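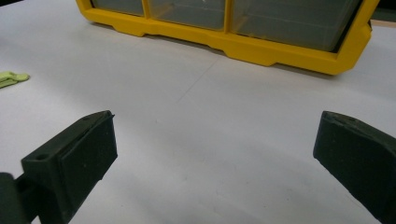
Small-parts storage

Small-parts storage is the name for all the boxes, drawers, jars, trays and bags people use to keep little things sorted: screws, beads, fuses, buttons, fishing hooks, seeds, watch springs, you name it. I've been writing entries for this home and hobby encyclopedia for a while now, and this is the one I've been begging to do, so forgive me if I get carried away in the section on drawers.

Where it comes from

People have been putting small things in small compartments for a very long time. Apothecaries had walls of little drawers for roots and powders, and the same idea shows up in East Asian medicine chests, which are some of the handsomest furniture I've ever seen. Printers had the type case, a shallow tray split into boxes of different sizes. The boxes for common letters like "e" were bigger and easier to reach, and the rare ones got pushed out to the edges. (I love this! It's still the best lesson in how to lay out a drawer.) Seed merchants and hardware stores had their own versions, often with a sample of the goods fixed to the front so the clerk didn't have to read anything.

At home, it was mostly whatever the kitchen gave up. Baby food jars with the lids screwed to the underside of a shelf were a favorite of my grandfather's generation, and tobacco tins and cookie tins did plenty of work too. Plastic changed things in the twentieth century, when molded drawers got cheap enough that anybody with a bench could own a cabinet of them.

The main kinds

Drawer cabinets are what most people picture first. You get a frame and a grid of little drawers, usually see-through, and most of them take dividers. They're great for things you reach for all the time. They're lousy for travel, as I learned on the way to a craft fair in Clurnstead with a cabinet lying on its back in the trunk. I had it shut with one strip of tape. One!

Compartment boxes are flat, with a hinged lid and a latch. Some have fixed walls and some have walls you can slide out. Check that the lid presses right down on the tops of the walls, or your small washers will wander from one section to the next whenever the box gets tipped. Anglers and bead workers swear by these.

Open bins hang from a rail or stack on a shelf, with a scooped front so you can get your hand in. Factories and repair shops like them because you can see right away when one is getting low. The trouble is dust. If you do any sanding in the same room, get lids or pick something else.

Jars are cheap and clear and they seal well. Glass ones break, of course, and round jars waste a lot of shelf, but for paint, glitter and anything powdery I still reach for a jar.

Bags and envelopes take up the least room of anything. Stamp collectors use glassine envelopes, and electronics people use small zip bags filed upright in a box like index cards. Sudheer Rao, who repairs radios and taught me most of what I know about resistors, keeps his entire stock that way in a couple of shoeboxes. He finds things faster than I do with a wall of drawers, which stings a bit.

How people sort

There are more ways of doing this than you'd think, and folks get pretty heated over them.

Sorting by type puts all the screws together, then all the nuts, then all the hooks. Sorting by size mixes types but keeps everything that fits together side by side, so a bolt lives next to its nut and washer. Sorting by project keeps everything for one job in one box, and it's what most quilters and model builders end up doing whether they planned to or not. Then there's sorting by how often you use a thing, which is the printer's method from up above.

I had a long and very enjoyable argument about this with Anjani Yusof, who makes beaded jewelry and sorts by color first, size second and material last. I told her I'd never find anything. She pointed out that she's never once gone looking for "a glass bead," but she goes looking for "something blue" every day of her life. Fair enough! How you search should decide how you sort, and I've rearranged two shelves of my own on the strength of that talk.

Whatever the system, leave some drawers empty. My current setup has 67 drawers, 22 of them with nothing in them yet, and I guard those like a dragon. You'll also want one for odds and ends. Purists hate it, but without it the odds and ends go in the good drawers.

Labels

Handwriting on masking tape works fine for a year or two and then the tape dries out and drops off. Printed labels hold up better, though they can leave gum behind when you peel them. Gluing one sample of the part to the front of the drawer is the old store trick, and it works for kids and for anyone who's left their reading glasses upstairs. Noboru Furukawa, who used to run the counter at the Sugawara hardware store, had a sample on every drawer and a small pencil sketch on the ones where the part was too heavy to stick.

Put the size on the label as well as the name. "Wood screws" tells you next to nothing when you have 27 kinds of them.

Care and common problems

Clear plastic gets cloudy if you go at it with a scratchy sponge, and some solvents will craze it or eat right into it. Warm water, dish soap and a soft cloth are plenty. Drawers that stick usually have grit in the runners, or they've been loaded too heavily and the bottom has sagged. Steel parts rust in damp basements, and a little packet of silica gel in the drawer helps as long as you remember to dry it out or swap it.

Cabinets full of metal weigh far more than they look, so screw them to the wall if they're up high. And with toddlers in the house, keep button batteries and magnets somewhere that locks. Swallowing either one is an emergency.

See also: Apothecary chest; Bead; Pegboard; Sewing box; Tackle box; Type case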